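Label glue and wash water

I have been reusing glass bottles for cider since May, and most of the work is getting the old labels off. The pressing and the bottling together take one evening. Removing labels takes the rest of the week. I finally kept notes on a full batch, mostly to settle which soak to use.

Two kinds of glue account for nearly everything I bring home. The first is the starch or casein type, applied wet, which softens in plain warm water if left long enough. The second is pressure-sensitive, the same family as parcel stickers, and water does very little to it. Hold the bottle to a lamp and look through the back of the label. Stripes or a comb pattern mean wet glue. An even film means pressure-sensitive.

For wet glue I use washing soda, 30 grams to a bucket, with the water as hot as the tap gives. Leave it for 2 hours. The paper should slide under a thumb. If it tears in layers, put it back and wait.

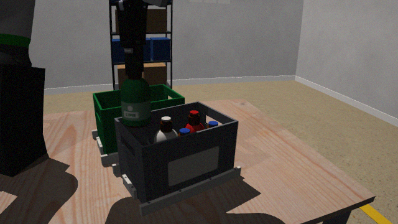 Gwilym Ruddock wrote in to say that he leaves his overnight in cold water with the same dose and gets the same result, only the glass picks up a white haze he has to take off with vinegar. I get the haze too. My water is hard, 17 grains at the last test, and the soda drops the calcium out onto whatever is in the bucket. A short soak leaves less of it. A rinse in diluted vinegar, then one in clean water, clears what remains.

Pressure-sensitive labels I treat dry. Fill the bottle with hot water from the inside, wait a few minutes, lift one corner with a razor blade held flat and pull slowly at a low angle. The residue comes off with cooking oil, followed by dish soap. Do the oil before any soda. I did it the other way once and made a gray paste that took most of a Sunday to get off the sink.

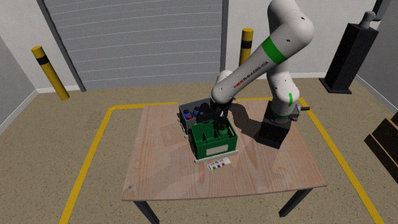

Rinsing is where I lose track. Bottles that have been through soda look exactly like bottles that haven't, and a trace of soda in cider gives it a flat, soapy edge. I used to tie string around the necks, and the string got wet and fell off. Two crates in different colors, one green and one dark gray, solve this without any string: green for rinsed, gray for still to do, side by side so that a bottle only has to move over one place. Miyuki Kawaguchi uses chalk marks on the base, but chalk doesn't survive my sink.

Next batch I want to try sodium percarbonate at the same dose. Results when I have them.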